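4/9/20

Second day of putting the Kairys fingers up against the old Brollirgate pair, and I am wiped out but kind of happy. Charito had the arm homed before I got my coat off. She'd already decided the Kairys would lose, mostly on account of the manual, which runs to 158 pages and never once gives you the default closing speed.

We started with the easy stuff, dowels and foam blocks, and both grippers did fine. Boring! The Brollirgate is louder. I'd forgotten how much that whine gets into your teeth by lunch. 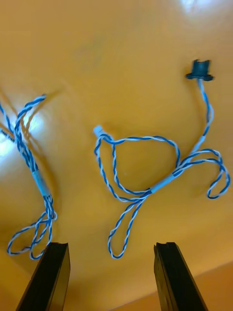

Grip force was what I really wanted to sort out today. Ieva left it set way up from the Bosarcombe job and I spent half the morning bringing it down in little steps, writing each one in the green notebook. Then on to the harnesses, which are a whole different animal. The blue and white twisted strands flop into loops wherever they like, and the wrist camera loses them in the glare off that yellow tabletop. I told Charito we should go for the pale blue sleeve where the branches split – it's the one spot that holds its shape – and leave the loops alone. She wants to grab by the black connector. We argued about it through two coffees and ended up doing 11 tries each way. I haven't typed up the scores yet.

Karadbridge called at four asking if we'd picked one. No, we have not. The spare fingers are 900 a set and I'm not signing for those on a hunch.

Need to ask Ieva about a matte mat for tomorrow. Also my left shoe is coming apart.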